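Rania Shboul has twenty minutes before the next batch goes on the arms. Coffee in hand, talks fast.

The result first. Her group at Tornow trained a two-armed robot on 400 demos picked out of 2000, and it did as well as the full set. "We threw out the smooth ones," she says. "Kept the ones where the operator hesitates, fixes a grip. Thats where the information is."

Khalil Saab did the sorting. By hand at first – two weeks of it. Now a script does most.

Does it hold up elsewhere? "Ask me in October." Urnville is rerunning it on their own arms. Soft stuff is still the weak spot, she says, bags worst of all. "A plate is a plate. A bag is a diferent object every time you touch it."

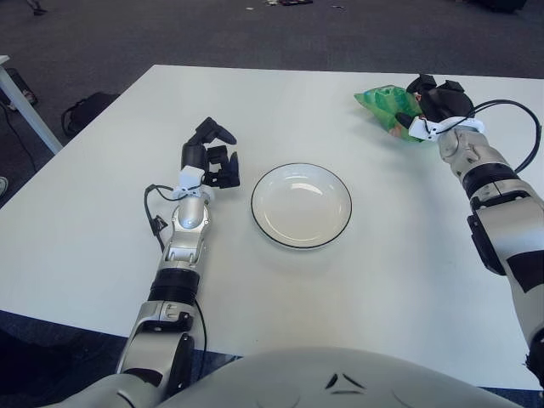
Research / Manipulation

One hand on a green plastic bag, the other open, plate between the two arms.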